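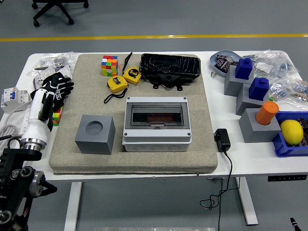

Orkside 桌面手臂套件上手教程:从接线到让它抓起第一样东西

先交代一下立场:这套东西是我们自己掏钱从 Schnyder 订的,厂家没有送,也没有请吃饭,所以下面夸它的地方是真夸,骂它的地方也请厂家担待。套件分三块,手臂本体叫 Orkside,末端那只带手指的手叫 Dunport,电脑上跑的控制软件叫 Otley。三个名字,三份说明书,三种螺丝规格。说明书里主册有 144 页,前言署名 Cillian Mulligan,文笔相当好,可惜前言之后的部分显然换了人写。

这篇教程写给刚拆完箱、正坐在一堆透明塑料袋中间发愣的人。按顺序做,一个下午能走到第八步。我第一次做用了一个周日,从早饭后做到晚上九点,其中三个小时花在找一颗掉进椅子底座里的螺丝上。

一、开始之前要准备的

一张结实的桌子。桌腿会晃的不要用,折叠桌也不要用。手臂加速的时候,桌子会告诉你它当年的质检过没过关。

一块铺了绒面或毛毡的板子,放在桌子中间当工作区。套件里附了一张薄薄的橡胶垫,有股轮胎店的味道,而且打光,相机看上去一片白花花。换成浅色绒面板之后,物体的轮廓清楚多了,小东西被手指碰歪了也不会一路滑到地上。

一台带两个空闲 USB 口的电脑。集线器理论上可以用,理论上。

一卷地面胶带,一把能看清刻度的卷尺,几根扎带。

还有一筐形状各异的零碎,越不像样越好。后面会细说。

二、固定底座

底座用四颗内六角螺丝锁在桌沿的夹板上。主册上写“适度拧紧”,另一份快速指南写“务必拧紧”,Otley 的帮助页面则说“请参阅主册”。我的做法是对角依次拧,先都带上劲,再一圈一圈收,最后双手握住底座推一推,推不动为止。

位置上,建议装在工作板的左侧或右侧,手从旁边伸进来。很多人喜欢装在正后方,看着气派,可是这样一来手臂总挡在相机和物体之间,录出来的画面里有一大半是它自己的胳膊肘。装在侧面,人站在桌子前面换东西也方便。

手臂完全伸直以后能够到的范围比宣传页上画的圈要小。宣传页的圈是从肩关节算到指尖的,而你真正要抓东西时手腕得弯下来,弯一下就少一截。按我们的经验,离底座 50 厘米以内的地方抓得舒服,再远就像伸手去够沙发另一头的遥控器。

三、接线

电源适配器先不要插墙上。

先接手腕那根通讯线,再接底座的通讯线,最后接电源。顺序反了不会烧东西,只是 Otley 会认为手不存在,并且在接下来的一整天里坚持这个看法,重启电脑也不改口。遇到这种情况,把所有线都拔掉,等一分钟,从头接。

线缆走法有讲究。手臂侧的线沿桌子边缘盘好,用扎带松松地束住,给关节转动留出余量。第一次束得太紧的人会听到一声很清脆的“啪”,那是接头在辞职。电源线从桌沿垂到地面的那一段,别留在人走路的路线上。我们后来在地上贴了一道胶带,约定手臂通电时除了操作的人,其他人都站在线外面。大家遵守得还不错,送外卖的除外。

急停按钮在附件盒的最底层,装在一个没写字的小袋子里。请把它找出来。请在做任何下一步之前把它接上,放在不用看就能拍到的地方。厂家把全套最重要的零件藏在最不起眼的袋子里,这个决定我至今没有想通。

四、装手

Dunport 通过一个金属环和手腕连接。对准定位销,推进去,转到卡住,再把锁紧螺丝上好。转的方向和你拧瓶盖的方向相反,这一点三份说明书都没有提。

装好以后先不要上电,用手轻轻掰一下每根手指,应该有均匀的阻力,松开后能慢慢回位。如果哪一根软塌塌的,多半是腱线在运输时从滑轮上跳了出来。打开手背的盖子,用镊子拨回去就好。这活儿不难,只是做的时候最好别喝咖啡。

五、安装 Otley 并校零

软件装起来很顺利,这是全套流程里我唯一没有抱怨的一环,所以多给它一句话:确实很顺利。

校零就没有这么客气了。打开软件后选“首次校准”,手臂会依次把每个关节转到极限再转回来。过程中它会摆出一些很难解释的姿势,还会有一下手指全部张开朝上,像要跟你打招呼。不用回应。清空它活动范围里的杂物,把手放在急停旁边,等它做完。

校准失败最常见的提示是“错误 68”。主册对错误 68 的解释是“一般错误”。我们遇到过三种原因:底座没有锁死,机器一动就晃;通讯线插得差一点点到底;以及校准途中有人靠在桌子上。按这个次序查,基本能查到。

校完之后把零位存一份到本地。Otley 默认只存在手臂里,而手臂升级固件时会把它忘得干干净净。

六、布置桌面

到了我最喜欢的部分,也是最多人做错的部分。

套件里送了一盒标准积木,方方正正,颜色统一,抓起来百发百中。于是很多人练了两天积木,信心满满地换上真东西,然后看着它把一个柠檬捏到地上去。积木抓得好只说明它会抓积木。

我的建议是从抽屉里找。卷尺很好,外壳有弧度,还拖着一根腕带,手指常常夹住了壳子却把带子绞进指缝里。魔方很好,表面花,相机爱认错朝向,抓得太用力还会自己转一层。带透明盖子的配电盒是个狠角色,深度相机看透明塑料就像近视的人看玻璃门。断路器模块适合练窄面夹取。有光泽的黑色塑料外壳,带支架和细线的那种,适合在你自我感觉良好的时候拿出来用一下。

带凹槽的方块和能插进去的圆柱,留给后面练对位。包着纸的小零食可以放在盘子里练抓软的、轻的东西,损耗率偏高,损耗的方向主要是操作员。

摆放时注意几件事。物体和物体之间留出至少一根手指能伸进去的空隙,熟练以后再慢慢挤紧。高的放后面,矮的放前面。暂时不用的塑料袋推到桌角去,别进相机的主视野,反光会让识别框满桌子乱跳。我知道你想把桌子收拾得一尘不染再开始,别收拾,练习环境太干净,换到真正的工位上又得重来一遍。

七、设速度和力

Otley 里速度是百分比滑块,出厂设在 80。请先拉到很低的地方。这台手臂在出厂速度下的动作确实漂亮,适合拍宣传片,也适合把一只卷尺准确地送进隔壁的咖啡杯里。

力的设置分“轻”“中”“重”和“自定义”。“轻”能拿起包装纸,拿不起电气外壳;“重”什么都拿得起来,有些东西拿起来之后就变成另一个形状了。大部分时候用“中”,遇到水果改“轻”,别去碰“自定义”,除非你已经读完了主册附录里那张没有单位的表格。

速度和力要一起调。慢而重,手指会把物体推走一段才合拢;快而轻,东西会在半路上甩出去。先定力,再加速度,每次加一点,抓稳五次再加下一点。

八、录第一个抓取动作

在 Otley 里新建一个任务,名字起得具体些。我的第一个任务叫“测试”,第二个叫“测试新”,第三个叫“测试新真的”,等到要找它们的时候,我对过去的自己有许多话想说。

按住手腕上的拖动键,手臂会变软,可以用手带着它走。先把手带到物体正上方,停一下,按记录。再往下带到手指能包住物体的高度,记录。合拢手指,记录。抬起来,记录。移到放置的位置,放下,松开,再记录。中间不用录太密,软件会自己把路径补平滑。

回放前把物体放回原位。听起来多余,可是我见过不止一个人对着空气回放了半天,还去查力传感器。

第一次回放,选“单步”,每走一步确认一下再继续。重点看下降那一步,指尖离板面要有一点余量。刮到绒面没有大碍,顶到硬桌面就会触发保护,手臂整个僵住,得回到第五步重新校零。

抓空了别急着改程序。先看物体是不是被手指推动过,再看手腕角度,最后才去动坐标。我们统计过自己的操作日志,当然也没有多严谨,反正绝大多数抓空都是手腕歪了。

九、几种常见毛病

手指合拢时有一根慢半拍。腱线松了,打开手背,把对应的调节螺母往里拧四分之一圈。拧多了它会快半拍,同样难看。

手臂停在半空不动,软件显示一切正常。拔一下再插一下相机。我不知道这跟相机有什么关系,技术支持也不知道,但是管用。

拖动时感觉一顿一顿。关节润滑脂还没有走匀,让它空跑二十分钟的预热程序。天冷的时候,三月以前,我们早上都得先跑一遍。

抓魔方总是差一点。别让它正对着相机,转个斜角,给识别多一条棱看。

Otley 提示有更新。忙的时候不要点。

十、值不值得买

如果你需要一台每天重复同一个动作的机器,Schnyder 目录里有更便宜也更老实的型号,两根夹爪,一按就合,没有性格。Orkside 配 Dunport 的长处在于手指,能应付桌上那些形状不规矩的东西,从带腕带的卷尺到圆滚滚的柠檬,调好以后成功率让我改过几次口。

缺点也清楚。说明书各说各话,急停藏得离谱,手指腱线隔一阵子就要伺候,透明物体仍然看运气。保修方面,寄修要用原包装,而原包装的泡沫在拆箱时几乎一定会断成两截,建议拆的时候用刀沿胶带划开,别硬掰。断了也没关系,Schnyder 单卖这块泡沫,价格足够让人下次小心。

维修件的话,腱线和指尖胶套值得多备一份,下单时一起买可以省一次运费。指尖胶套分左右手,订单页面默认是左手,下单前看一眼自己装的是哪只。

收工的时候,先在 Otley 里点“归位”,等手臂收好再断电。直接拔电源的话它会慢慢垂下来,停在当时离它最近的那样东西上。

下一篇写双物体交接和插孔对位,用到的圆柱和带孔方块先别收进柜子。固件版本请保持和这一篇一致,菜单的位置在不同版本里会搬家。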